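### 4.2 Comparación de manos en condiciones de taller

Los fabricantes suelen acompañar sus manos articuladas de cifras de éxito obtenidas con objetos elegidos por ellos mismos. No vemos motivo para aceptarlas sin repetir las pruebas. Comparamos por tanto tres efectores finales sobre el mismo brazo: la mano Bonora, de dedos articulados; la mano Ralov, subactuada; y la pinza paralela Brunton, que sirve de referencia. Los tres se gobernaron con el controlador Unport, sin modificar los parámetros de fábrica salvo el límite de corriente.

Cada efector completó 130 intentos de agarre, repartidos entre piezas rígidas, bolsas y envases deformables. Un intento se consideró válido si el objeto permanecía sujeto durante todo el traslado. Hermans propuso al principio un criterio más laxo, que contaba también los agarres recuperados tras un deslizamiento. Lo descartamos: favorecía a las manos de varios dedos por el mero hecho de tener más superficie con la que atrapar algo por casualidad.

Los resultados no respaldan el entusiasmo habitual. En piezas rígidas, la diferencia entre la mano Bonora y la pinza cabe dentro de la variación entre sesiones. En envases deformables sí aparece una ventaja, pero se reduce mucho cuando Brouwer repite la serie con los objetos girados, lo que hace sospechar que parte de la mejora depende de la orientación inicial. La mano Ralov tuvo el comportamiento más irregular y hubo que recalibrarla 2 veces.

La cámara de muñeca merece una reserva aparte. El método de Unport estima la posición de las yemas a partir de la imagen y supone superficies mates e iluminación uniforme. En nuestro montaje no se cumple ninguna de las dos cosas (figura 3). Los reflejos sobre el metal pulido se confunden con bordes, y el estimador devuelve valores de confianza altos incluso cuando el error es evidente a simple vista. 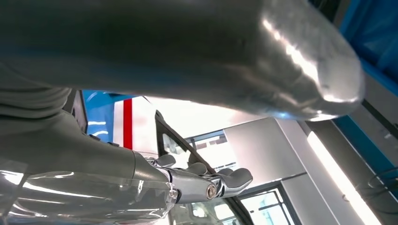

**Figura 3.** Mano articulada y segmento plateado del brazo, vistos desde la cámara de muñeca, con brillos en el metal y en el film de plástico.

Repetimos una parte de las series con la estimación visual desactivada y solo con los encoders de las articulaciones. La tasa de éxito apenas cambió. Cabe preguntarse entonces qué aporta la cámara en esta tarea, al menos con el controlador tal como se distribuye. Una muestra mayor podría matizar esta lectura, y los datos de diciembre, tomados con otra configuración de luces, no son directamente comparables.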